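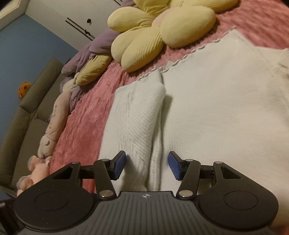

Skukus is a small impact crater on Mercury's northern plains, best known for the bright, shallow pits on its floor and central peak. Such pits, called hollows, have irregular outlines and flat floors, and most lack raised rims. They are thought to form when a volatile-bearing material is exposed at the surface and is lost to space, leaving the weaker rock around it to crumble.

Physical setting

The crater is 50 kilometers across. Its walls are terraced on the north side and slumped on the south, where part of the rim has been buried by ejecta from the neighboring crater Voveo. Smooth plains surround both craters. The floor of Skukus is covered by impact melt, broken near the center by a low peak. Few small craters overlie the melt, and the crater is therefore considered young.

Hollows

The hollows occur in two groups. Those on the peak are closely spaced and have merged in places. Those on the floor are isolated and follow the edge of the melt sheet. Measured depths reach 80 meters, though shadow measurements on the southern floor are uncertain. Bright halos surround the floor hollows but are faint or absent on the peak.

Origin

The lost material has not been identified. Sulfides are the most common suggestion, as they break down under strong heating and particle bombardment. Prodromos Kyriakidis proposed that the sulfides at Skukus collected at the top of the melt as it cooled, which would account for the even depth of the floor hollows. Lambros Tsakiris argued that the peak hollows need a deeper source - rock lifted from below during the impact - and that the two groups may not share one origin. Graphite has also been considered, but it is dark and does not easily explain the halos.

See also

Mahmoudi (crater)
Voveo (crater)
Geology of Mercury

This page was last edited on November 14, 2022.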